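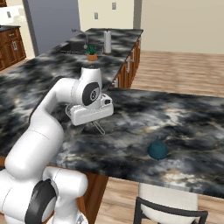
Kitchen island setup, arm above the counter, target object to its right.

Exercise 6: Reaching and grasping a small object on a kitchen counter
Robotics Club, simulation track
Written by Sabine Lenz. Checked by Lorcan Tully.

In this exercise you write a controller that moves the arm to a small round object on the island, closes the gripper on it and lifts it clear of the marble. You need a working install of Boltent (the club's simulator front end) and your finished code from Exercise 5. If your inverse kinematics function still returns joint angles in degrees, fix that first. Everything from here on is in radians.

Before you start

Pull the latest version of the course folder and open the scene named kitchen_island. The teal object is the target. Leave the plant, the paper towel roll and the sink on the rear counter alone; they are there as background and are not part of the task.

Set the random seed to 1203. All teams use the same seed for the first part, so the object starts in the same place on every machine and results can be compared. Part two uses seeds you don't get to see.

Step 1. Read the object pose

Call get_pose("target") and print the result. The pose is given in the world frame. Your arm commands are given in the base frame. Write a function that converts one to the other and test it on a point you can check by hand, such as the base origin. Most of the failed runs in July came from skipping this test.

Step 2. Choose a pre-grasp point

The pre-grasp point is a position above the object with the gripper pointing down. Start with a clearance of 9 cm between the fingertips and the top of the object. Less than that and the fingers may touch the object while the wrist is still turning. Store the clearance as a named constant, because you will change it later.

Step 3. Move to the pre-grasp point

Interpolate in joint space with 100 waypoints. Check each waypoint for contact with the countertop and with the stools before you send any of them. The stool backs are easy to forget. Amber Hermans wrote a contact check for last year's entry and it is in the tools folder; you may use it as is, but cite it in your write-up.

Run the motion once at quarter speed. Watch the elbow joint, not the gripper. If the elbow swings out and comes back, your solver has jumped between two solutions partway through. Seed it with the previous joint angles and run again. 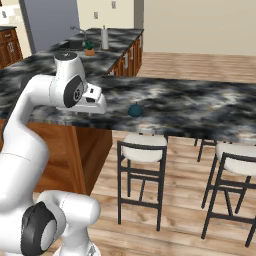

PART TWO – DESCENT AND GRASP

Step 4. Align the gripper

Turn the wrist until the approach axis is parallel to the world vertical. A tilt of a few degrees will still work for a round target, but it won't work for the box in Exercise 7, so get it right now. Log the final tilt angle with each run.

Step 5. Descend in a straight line

Switch from joint space to Cartesian interpolation. The fingertips should travel straight down and stop level with the widest part of the object. Do not use the short stem as your height reference. Take the height from the pose and subtract the radius listed in the object file.

Step 6. Close and lift

Close the gripper with the force limit left at its default. Wait for the finger velocity to settle, then raise the arm back to the pre-grasp point. A run counts as a success if the object is still between the fingers at the end of the lift.

Common faults

The object rolls away on contact: one finger is arriving first. Check the centering in the base frame.

The arm stops partway down: the contact check is treating the target as an obstacle. Remove it from the list before the descent and put it back after the lift.

The fingers pass into the marble: the physics time step is too large. Go back to the value in the course file.

What to hand in

Upload your controller, the run log and one page of notes to the team folder. Cyrill Lüthi runs the hidden seeds and posts the scores. Questions about the scoring script go to him; questions about the solver go to Urs Danzer.

Last updated Dec 21, 2019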